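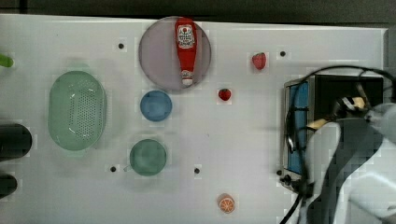 Ketchup bottle on a large plate, with a green cup and a toy oven on the same table.

Removing Tomato and Oil Stains from Plastic Housewares

Applies to: polypropylene, polyethylene, polycarbonate, acrylic, melamine, silicone
Does not apply to: painted or decal-printed surfaces, expanded foam, coated paper

Background

Tomato stains are caused mainly by lycopene, a red pigment that dissolves in fat and hardly at all in water. When sauce is heated in a plastic container, the oil carries the pigment to the wall. Warm plastic takes it up more readily than cool plastic. Once the pigment is below the surface, ordinary dish soap has little to act on.

Two other conditions are often mistaken for a stain. A greasy film sits on top of the surface and can be felt with a dry finger. Pitting is physical damage, usually from sugar or oil overheating in a microwave, and leaves a rough pink or orange patch. Film washes off. Pitting is permanent, and a food container with pitting should be retired.

Step 1. Identify the plastic

Turn the item over and look for the resin code, a number inside a triangle.

Code 2 is high-density polyethylene. It is waxy to the touch and is common in cutting boards and jugs.
Code 4 is low-density polyethylene, found in soft lids and squeeze bottles.
Code 5 is polypropylene, used for most storage containers and many cups.
Code 7 covers everything else. Polycarbonate is frequently in this group, and so are some blends.

Melamine often has no code. It is hard and heavy for its size and makes a sharp sound when tapped. Silicone may be unmarked as well, but it folds and springs back. Acrylic is rigid, clear and easily scratched.

If the item can't be identified, treat it as acrylic, which has the shortest list of permitted cleaners.

Step 2. Remove the surface film

Rinse with cool water first. Hot water softens any remaining fat and spreads it.

Apply undiluted dish soap directly to the dry stained area and work it in with a folded paper towel. Leave it for 8 minutes. Add a small amount of cool water, continue rubbing, then rinse. Follow with a normal wash in warm water.

Dry the item completely and inspect it in daylight. Color that was only in the film will be gone at this stage. If a greasy feel remains, repeat the step before continuing. The later treatments are water-based and will not pass through a layer of oil.

Use a cloth or towel that can be thrown away. Sponges hold pigment and will transfer it to the next item washed.

Step 3. Apply a baking soda paste

Suitable for: polypropylene, polyethylene, silicone
Use with care on: melamine
Do not use on: polycarbonate, acrylic

Mix three parts baking soda to one part water. The paste should hold its shape on a spoon. Spread it over the stain and leave it until the edges begin to dry. Rub in small circles with a damp cloth and light pressure, then rinse twice.

Baking soda is a mild abrasive. It will dull a gloss finish if used repeatedly, and a dulled finish picks up stains faster than the original surface. Limit this treatment to two rounds per item.

Step 4. Sunlight

Suitable for: polypropylene, polyethylene, silicone
Limited use on: polycarbonate, acrylic, melamine

Lycopene breaks down under ultraviolet light. For many containers this is the most effective step and the least work.

Wash and dry the item. Place it outdoors with the stained side facing the sun and turn it once at midday. A window sill also works, but window glass blocks part of the ultraviolet and the process takes longer. One clear day is enough for a light stain. A heavy one may need three or four.

Do not leave items outdoors for weeks. The same light that bleaches the pigment makes polypropylene brittle, and the first sign is usually a crack at a lid hinge. Colored plastic can fade as well, so check the item each evening and stop when the stain has gone.

Step 5. Hydrogen peroxide

Suitable for: polypropylene, polyethylene, silicone, acrylic, polycarbonate
Do not use on: items with metal parts

Use the ordinary 3 percent solution sold in drugstores. Stronger grades are not needed and can burn skin.

Lay a paper towel over the stain and wet it with peroxide until it clings to the surface. Cover the item loosely with plastic wrap to slow drying. Do not seal it, as the solution gives off oxygen. Check after two hours, then leave overnight if necessary. Rinse thoroughly and wash as usual.

Test a hidden spot first on any colored item. The underside of the foot ring is a good location on cups and bowls.

Step 6. Diluted bleach (optional)

Suitable for: polypropylene, polyethylene
Do not use on: melamine, silicone, polycarbonate, anything with metal parts

Use plain, unscented household bleach, one tablespoon per gallon of cool water. Wear gloves and open a window. Submerge the item for 30 minutes, rinse under running water, then wash and air-dry.

Never combine bleach with vinegar, ammonia, hydrogen peroxide or any other cleaner. If a previous step used peroxide or vinegar, rinse and dry the item fully before starting this one.

Step 7. Polishing clear plastic

This step is for acrylic and polycarbonate display pieces that have become hazy. It is not for food containers, cups or anything that children put in their mouths.

Wet a 3000 grit polishing pad and keep it wet. Work in straight lines, first in one direction and then across it. Wipe and check often. Finish with a plastic polish and a clean microfiber cloth. Pads coarser than this leave scratches that take several further grades to remove.

Printed labels and decals

Labels need separate handling. Peroxide and bleach lift many inks, and prolonged soaking loosens adhesive at the corners. Mask a label with low-tack tape before using a paste nearby, and press the tape down with a fingernail along the full edge. For a stain on the label itself, use a cotton swab with diluted dish soap and stop as soon as color from the print shows on the swab.

Sealed items

Hollow pieces that cannot be opened should be wiped instead of submerged. Water enters through seams and molding vents and does not drain fully. Battery-powered items should have the batteries removed before any wiping, and the battery door should be left open until the compartment is dry.

Troubleshooting

The stain is lighter but still visible after all steps.
Alternate peroxide and sunlight for two more rounds. If there is no change between rounds, the remaining pigment is too deep to reach.

The surface feels tacky after treatment.
The item was in contact with oil or a solvent-based cleaner for too long. Wash with dish soap and let it stand in open air for a day. If it is still tacky, discard it.

White patches have appeared.
On polyethylene these are stress marks from bending. On polycarbonate they may be fine surface cracks, and the item should no longer hold hot liquid.

The item smells of sauce but is clean.
Fill it with crumpled newspaper, close the lid and leave it for two days. Wash before use.

Prevention

Let sauce cool before transferring it to plastic.
Wipe the inside of the container with a thin film of neutral cooking oil before filling, then wash it promptly after emptying.
Reheat in glass or glazed ceramic.
Do not put oily red sauce residue through a dishwasher with light-colored plastic. The pigment is carried in the wash water and settles on everything in the rack.
Keep one dark-colored container for tomato dishes.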